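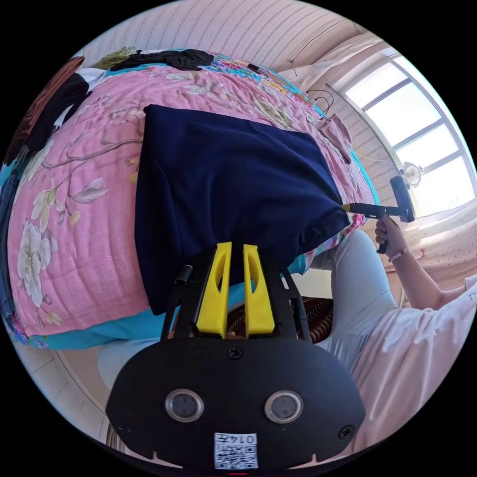 Brenosstead Residence News
Monthly interview: the bedroom linen and laundry service

The household service at Brenosstead has looked after residents' bedrooms since the Arnard wing opened. Each autumn the newsletter speaks with one of the departments that residents see every week but seldom have time to question. This month the head of household services agreed to discuss clean laundry, bedspreads and the sorting of clothes on the bed, a subject that drew more letters than any other in the last residents' survey.

The interview took place in the linen room on Mon 11 September, between the morning delivery and the first round of the upper floor.

The service handles up to 1,000 items in a full week. Most of these are sheets and towels, which are washed together and returned to the shelves on each landing. Personal clothing is kept apart from the beginning. "A sheet can go to any room," the head of service said. "A cardigan can go to one room only, so it travels in its own bag and the bag carries the room number."

Asked why clothes are laid out on the bed and not on a chair or table, the head of service replied that the bed is the largest flat surface most residents have. Staff make the bed first, with the quilt pulled straight and the border even on both sides, and the clothes are sorted on top of it. Dark garments are placed together toward the far side. Large soft pieces, such as fleece throws and dressing gowns, are left until the end.

"Fleece is the slowest thing we fold," the head of service said. "It slides. You get one edge flat and the opposite corner drops over the side of the mattress. We teach new staff to settle the top edge first, then bring up whatever is hanging down, and to smooth it with the flat of the hand before making the second fold."

The printed quilts have been a matter of some discussion. The residence bought 400 plain white covers in February, and these are offered to every new arrival. Many residents prefer to bring a quilt from home, and the service has no objection. "A floral quilt in pink or blue tells us at once whose room we are in," the head of service said. "It also shows dark lint very clearly, so navy and black clothing should be shaken out before it is put down." The service washes residents' own quilts four times a year at a low temperature, with the Skavora program on the large machines.

On the question of small belongings, the answer was firm. Staff do not move chargers, cords or electronic devices left on a pillow or beside the wall. They work around them and leave a card. Residents who would like the whole bed made are asked to put such things on the nightstand before the round begins. The same applies to papers and handkerchiefs, which are easily gathered up with a larger cloth and carried off to the wash.

"We check under every heap before we lift it - always," the head of service said. "In the Du corridor we once washed a letter. It was a kind letter, too, and I had to go and apologize for it."

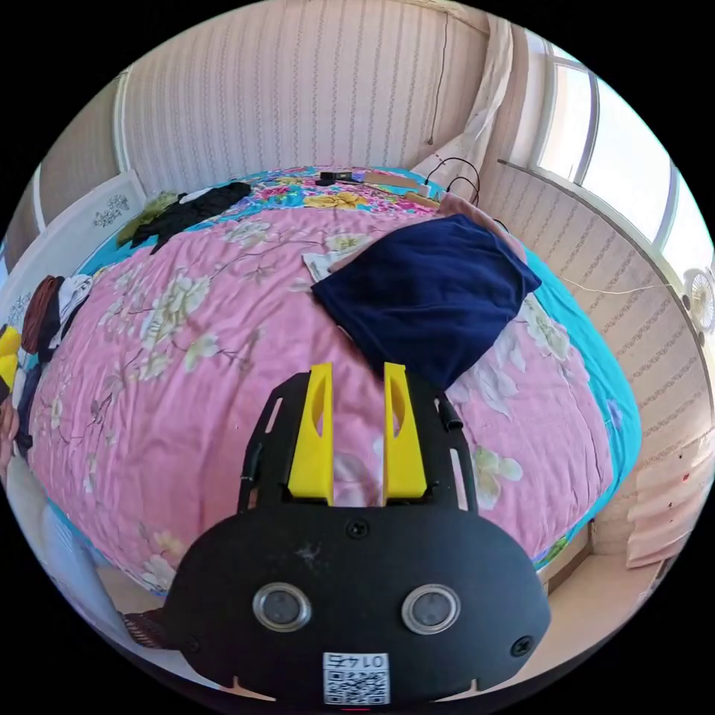 Notes for residents

Laundry bags are collected by 5 in the afternoon on the day before the round. Replacement bags and room labels may be requested at the linen room. Residents who prefer to fold their own clothing should tell the household desk, and the items will be left in the bag at the foot of the bed.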